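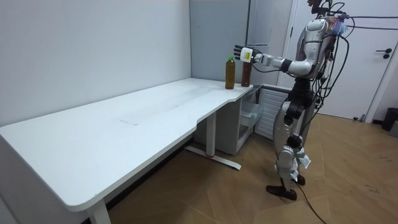

Figure 3. The humanoid at the bottle desk, with its hand open above the darker of two bottles.

4.2 What the desk took with it

The claim most often made for the machine at Indenlow was that it would take over the fetching and leave people free for the rest. We heard it from the supplier, Bistonetti, in the first meeting, and we heard it again from two managers who had by then begun to use the supplier's words. Our notes from the floor do not support it well. Some fetching went away. A good deal of other work came in behind it, and most of that work has no name on the rota.

The desk in Figure 3 is used for returned drinks samples. Before the trial, a person on shift picked up each bottle, looked at the fill and the cap, read the batch off the label sheet, and put the bottle in one of two crates. Workers did not think of this as a job. They did it on the way to something else, often while talking. Montserrat Tapia, who had the longest service of anyone we interviewed, put it this way: "I never went to the desk. I passed the desk." The time study done for the purchase, however, entered it as a separate task with a start and an end, and the savings were worked out from that entry.

We think this is where the trouble begins. A task that is done in passing costs little and is hard to measure. Once it is given to a machine that stands in one place, it has to be done there, in an order, with the bottles set where the arm can get to them. Someone has to set them. At Indenlow that was called staging, and it was done by the same people who used to sort. They now walked to the desk on purpose, put bottles down near the corner, stepped back, and waited to see whether they would be needed again.

The log kept by the site lists 1214 bottle moves credited to the robot over the trial. We do not dispute the figure, but we would ask what it counts. A move was logged when the bottle reached the crate. The log has no field for who put the bottle on the desk, and none for who stood near while it was lifted. When we asked Leopoldo Figueroa, the shift lead, whether a move with a person's help was marked in any way, he said that it was not, and that he had asked for this in September and been told it would make the sheet too long.

Staff were asked to keep clear of the desk while the arm was out. This sounds like a small thing. In practice the desk had been the place where people leaned, left a cup, or spread out paperwork, and it was the only large flat surface on that side of the room. Paperwork moved to a windowsill. Two people told us that they now filled in the handover form at home, unpaid, which had not happened before. Neither of them had reported it. One said it would look as if she were against the robot, and she was not against it; she wanted somewhere to write.

The question of skill is harder, and we want to be careful with it. The supplier's account is that sorting is low-skill work and that staff would move up to "oversight." All six people we interviewed at length disliked that word. Oversight, as they described it, meant watching for a slip and being blamed for missing one. What they had known how to do, such as telling a poor seal from the feel of the cap, was not asked of them any more and was not asked of the machine either. Nothing in the trial plan tested for it. If bad seals went through, the log would not show them, and for this reason we cannot say whether the sorting got better or worse. We note that the final report by Bistonetti says it got better.

Bautista's earlier study of a packing room reaches a warmer view than ours. Her workers liked having the machine nearby and said that the days were less dull. We found some of that too, mostly early on. People gave it a nickname, brought visitors over, and argued about whether it was quick. By the third month the nickname had dropped out of our notes and people were calling it "the unit." We would not build much on this, but it fits with what they said about the work itself, which was that there was now more waiting in it.

Figueroa's own view had shifted during the trial, and he asked us to record that. He had supported the purchase. He still thought that a machine might be worth having for crates, which are heavy and which hurt people's backs. He could not see why it had been put on bottles. The answer given to us by a manager was that bottles made a good first step. A good first step for the supplier may be a poor one for the shift, and at Indenlow no one on the shift was asked which task they would most like to lose. When we asked them, the crates came up in every interview.

The plan at the time of writing is to repeat the trial at the Nuvcombe site with a target of up to 1000 moves. The target is stated in the same unit as before. Unless the log is changed to show staging and standby time, we expect the second trial to report a saving of the same kind, and we expect the people at Nuvcombe to find that they are walking to a desk they used to pass. We have sent a one-page version of the log with both fields added. Tapia and Figueroa checked the wording, and at their request it also has a line for where the paperwork was done.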